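I'm going to say it: potlucks should not have sign-up sheets. I know, I know, this is how you end up with 16 pasta salads and no forks. I've been to that potluck, and I had a great time!

My friend Hala Filali ran our block's September potluck with a spreadsheet this year. It had tabs. I got assigned "side, green" and spent most of Thursday night wondering if cucumbers were green enough or if she meant leaves.

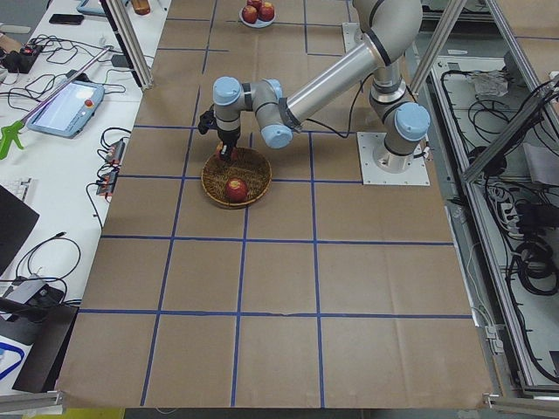 And you know what happens when people get assigned a dish? They buy it. They stop at the store at 5:40 and grab a tub, because it's homework now. When you let folks pick, they make the thing they're proud of (my neighbor Jhair Mosquera does a corn pudding I would drive 20 miles for, and he got put down for ice).

Ice! I'm still upset about it.

Sure, allergies matter, so put a pen and some cards out and let cooks write down what's in there. That takes care of most of it.
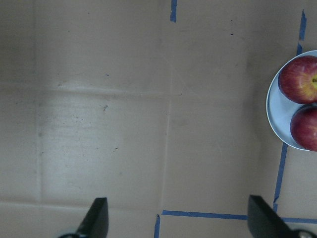
But what if everybody brings dessert? Then you eat dessert for dinner and somebody orders a couple of pizzas, which we did on Calimlim Street one year, and the kids still bring it up.

Anyway, Hala, I love you, and I'm bringing beans next time whether there's a tab for it or not.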